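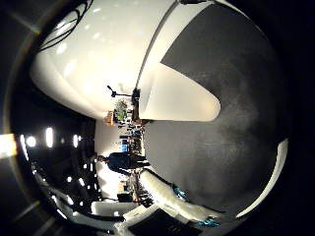
The Plant Goes Last

The firm had been called Vokora for four years and Bonico before that, and on the morning of the move it was called Mugo, though the sign had not caught up. The new office was one floor down. Everyone agreed that one floor was hardly a move at all, and on the strength of this they had arranged almost nothing.

I was put in charge of the shelves. I had once said in a meeting that the shelves were a disgrace, and in that office a complaint was treated as an application.

The shelves held what shelves hold when people have been cheerful near them for a long time. There were small bright things from trade fairs, small bright things from birthdays, and a tin of drawing pins that had rusted into a single pin. I made a pile for keeping and a pile for throwing out. Whenever I went for tea, the second pile got smaller and the first one didn't get any bigger. By eleven I understood that my colleagues were putting things back on the shelves behind me.

"You can't bin the little yellow one," said a man from accounts.

"What is it?"

He turned it over. "It's the little yellow one," he said, and put it in his pocket.

The plant was a different matter. It belonged to the whole office, so it had been watered by either all of us or none of us, depending on the month. It had outlived two managing directors and a coffee machine. The lease for downstairs had a clause about plants. I read it twice, standing up, with my coat on. No soil, it said, on carpeted areas, and downstairs was carpeted to the very edges, lifts and all.

"Then it's not soil," said the woman who did the contracts. "It's packaging."

She wrote PACKAGING (ORGANIC) on a label and stuck it to the pot. I have never admired anyone so much.

By three the desks were as bare as they were going to get and the removal men had sent up their quote, which was 2,585 pounds. Our manager looked at it as if it had been rude to her mother. She had budgeted 839. She went and stood by herself in the middle of the carpet for a while, and when she came back she said that we were all young and it was only one floor.

We were not all young. It was 17 steps to the landing, and then it was the same again, and I carried a box marked CABLES VARIOUS that I am fairly sure had been moved from Bonico to Vokora without being opened. I put it in a cupboard downstairs, where it could feel at home.

The plant went last. The contracts woman took the pot and I walked behind with a dustpan, like somebody following a horse. We met the landlord's agent on the landing.

"What's that?" he said.

"Packaging," she said.

He read the label with care. A leaf came off and landed on his shoe.

"Right," he said, and held the door for us.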